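Hi Annatjie,

Quick update on the Cirkcombe stationery range, as promised. The save-the-dates are done and I'm really happy with them! Mandla redrew the fern border (third try, but worth it) and we've gone with the heavier cream card after all. We've sold 962 so far, mostly in packs of 80. 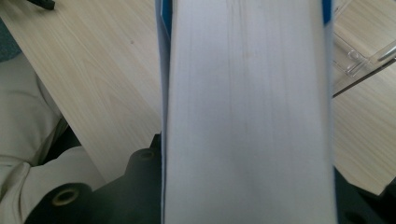 The place cards are the slow bit. Drodetti put their foil price up in September, so I've asked Usari for a quote and should hear back soon. If it's no good we'll drop the foil and print the names in dark green - Dineo likes that better anyway.

Money-wise, we've used about 19 percent of the grant. Still to come are the table plans, the thank-you notes and 3 envelope colors. Could you let me know if the next payment can come before the envelopes get ordered?

Thanks so much,
Agathe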